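Kinsella Surgical Skills Room
Instruments, suture and tissue benches: inspection checklist with comments
Inspected by: Chinyere Okoro
Walked through with: Tullio Benedetti
Date: September 3, 2023

Hello all, and thank you for leaving the room in such good shape for me. Tullio had the kettle on and the drawers unlocked before I'd got my coat off, and we managed the whole list before lunch, even with my habit of stopping to talk. Results are marked OK, Fix or Watch. Please do read the comments as well as the marks, as a Watch from me is sometimes only a small grumble and sometimes something I'd like sorted before the next suturing morning.

1. Floor, benches and lighting

1.1 Floor dry and clear between benches: OK
Much better than in January, when I had to step over a box of gowns to get to the sink.

1.2 Bench surfaces sound, no lifting edges: Fix
The bench nearest the window has a lifted seam at the corner. It's small, but fluid will find its way under there and then you'll never get it properly clean. Tullio has sealant and says he'll do it on a day when nothing is booked.

1.3 Task lights working and able to be angled: OK
All come on. One squeaks terribly. I didn't fail it for squeaking, though I was tempted.

1.4 Sink, soap and paper towel: OK
Towel holder had been refilled that morning. Lovely.

2. Needle holders and graspers

2.1 Jaws meet evenly along their length: Watch
We held each one up to the light and closed it slowly. Most are very good. Two of the older Skitano needle holders show a sliver of light near the hinge, and I've put a twist of yellow tape on each. They're fine for a first go at knots, but please keep them away from anyone working with the fine needles, who will only think it's their own hands that are the trouble.

2.2 Gripping surfaces clean, pattern still crisp: Fix
This is the one I'd most like people to take to heart. The cross-hatching on a gripping pad is very fine and it holds on to everything, and a quick rinse under the tap does next to nothing for it. Three instruments had dried matter down in the grooves. Soft brush, along the pattern and then across it, with the jaws open, and have a proper look under the magnifier before it goes on the rack.

2.3 Hinges and pivot screws: OK
No looseness that I could feel. Please remember that a pivot screw should be looked at from both sides. I know the back is awkward to see.

2.4 Stamped markings legible: Watch
Polished steel under a bright lamp is a nuisance to read, and a couple of the markings have worn shallow on top of that. Tilt the piece until the glare slides off the lettering before you write anything in the book. I found one entry that had been guessed at, with a question mark beside it, and I do appreciate the question mark.

2.5 Slots, cutouts and recesses free of residue: OK
Checked with the magnifier. One bit of lint, removed on the spot.
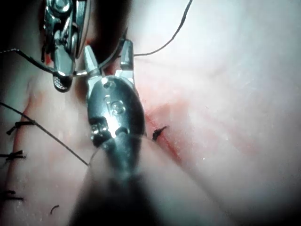
2.6 Instruments handled so as not to crush thread: Watch
I stood at the back for part of Muthoni Kinyua's session, with her kind permission, and the standard of work was really very pleasing. The habit I'd like us to be gentle but firm about is gripping the suture in the middle of its length and hauling. It frays the strand and weakens it just where you'll want it later. Take hold near the end that's going to be trimmed off anyway, and let the rest run free. Muthoni already teaches it this way, and a few people had simply got excited and forgotten.

3. Suture and sharps

3.1 Thread stock in date and stored dry: OK
There are 146 packets on the shelf by Tullio's book and the same number by my finger, so the stock card is correct. Oldest to the front, please. Somebody has been loading from the wrong side, and I spent longer than I'd like to admit turning the rows around.

3.2 Loose strands kept under control during work: Watch
When there are several strands lying across the same small area, it's terribly easy to pick up the wrong one, or to tuck a tail under an instrument and not find it until you pull. Lay the tails out to one side before starting the next stitch. Dark thread against a shadowed part of the tissue is hard to pick out even for those of us who've been doing it for years, and moving the lamp a hand's width often helps more than leaning in closer.

3.3 Needles accounted for at close: OK
Count sheet signed for every session since my last visit. Aoife Fitzgerald's sheets are a pleasure to read, by the way — neat figures, initials in the right box, and a note whenever a needle was bent.

3.4 Sharps bins below the fill line: Fix
One was over. Changed while I was there. The spare bins are now on the lower shelf where shorter people can reach them, myself included.

4. Tissue and wet work

4.1 Fridge at correct temperature, log complete: Watch
Temperature fine. The log has a gap across the long weekend. If the room is shut, write "shut" and your initials, and then I shan't fret.

4.2 Gloves and eye protection worn at every bench: OK
Full marks. The small gloves are getting low, down to 40 pairs, so I've asked Philomena Mac an tSaoi to add them to the Zoltport order.

4.3 Tissue bagged, labelled and out on the day: OK
Done properly, ties tight, labels on the outside where they can be read.

4.4 Trays drained and wiped before stacking: Fix
The bottom two in the stack were still wet and had that smell. Stand them on edge for a while first. There's plenty of room on the rack if the kidney dishes are moved up one.

5. Paperwork

5.1 First aid book present and up to date: OK
One nicked thumb, washed and covered, written up nicely.

5.2 Cleaning record for each instrument: Watch
There are 32 pages filled in and most are complete. A few have a tick with no initials, and a tick by itself doesn't tell me who to ask.

Actions, with names
Bench seam by the window: Tullio
Brushes for the gripping pads, a new set, fine bristle: Philomena
Reminder about holding thread near the end: Muthoni, at the start of her next session
Fridge log and initials: everybody
Taped needle holders, look again and decide whether to send them off: me, with Tullio

If I've been unfair on any of these, do say so. I'd rather come back and look again than have someone stewing over a Fix they didn't deserve.

Chinyere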